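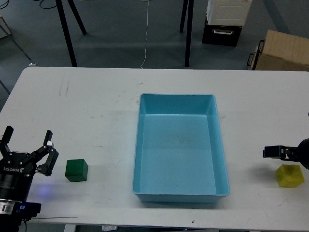

What's the quickest way to keep a work table tidy when you've got lots of small bits on the go?
Put one open tray in the middle and send every loose thing to it before you get up.

Evie Wainwright
Fri 17 April

I've been going on about trays since March and a few of you asked for the long version, so get a cup of tea, this is a thread!

First thing: pick one with sloping sides. I love a sloping side. You can slide a block or a bobbin up the wall with one finger, whereas with a straight-sided box you end up tipping the whole lot out (and then chasing it across the floor).

Second thing: colour. Light blue on a white table is brilliant. You can see the edge of it at a glance and nearly everything you put inside shows up. I had a white tray on a white table for months and kept missing it with paper clips.

No lid. I know, I know, dust. But the minute there's a lid people put things on top of the lid, and then you have two piles.

Lengthways or sideways? Lengthways for me, short end towards you, so there's clear table on both sides. One side for what you're about to use, the other for what you've finished with. It sounds fussy and it's lovely once you're used to it.
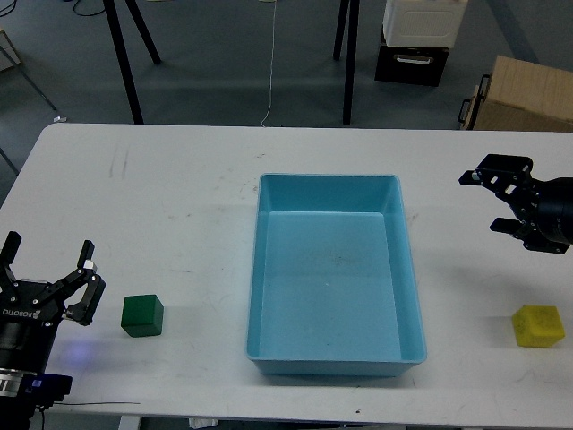
Green on the left, yellow on the right, tray in the middle.

Blocks are such a good thing to practise with, by the way. If you're trying to get a whole household (or a whole class) into the tray habit, start with two things that look and feel nothing like each other. A smooth one and a spongy one is perfect. Everyone remembers which is which, even the grown-ups.

Then the rule is just: both in the tray, tray on the shelf. We do it as a 5 minute job at the end of the afternoon at the Virnley craft club and it takes less than that now. Last week they'd done it before I'd found my coat!!

Spongy blocks do leave crumbs, fair warning. Little dark specks, too, if they've been about a bit. Tap the tray out over the bin before you wipe it, or you'll just paint the specks round the corners.

For wiping: warm water, a tiny squirt of washing-up liquid, soft cloth. I make it up in a 500 ml spray bottle and it lasts ages. Dry the tray upside down on a tea towel.

White tables, though. Oh, the scuffs. Grey streaks seem to come from nowhere, and I've found a damp cloth gets the fresh ones and a bit of bicarb on the cloth gets most of the rest. Go gently and try it in a corner first. A few faint ones are there for life and I've made my peace with them.

Someone asked whether you need a set of trays. Start with one! I've seen people buy 20 and fill them all with stuff they should've thrown out (I was people). If the one tray is always full, have a sort through before you get another.

Someone else asked about dividers. I tried them and took them straight back out. Dividers are great in a drawer, but on a table you want to be able to drop things in without thinking.

Oh, and for those with rounded table edges: keep the tray well in from the edge, as the curve makes it easy to misjudge and over she goes. Ask me how many beads.

Next up is what to do with the tray once it's on the shelf, which is a whole other thread because I have opinions about labels. Show me your trays in the meantime, I want to see all of them, especially the messy ones!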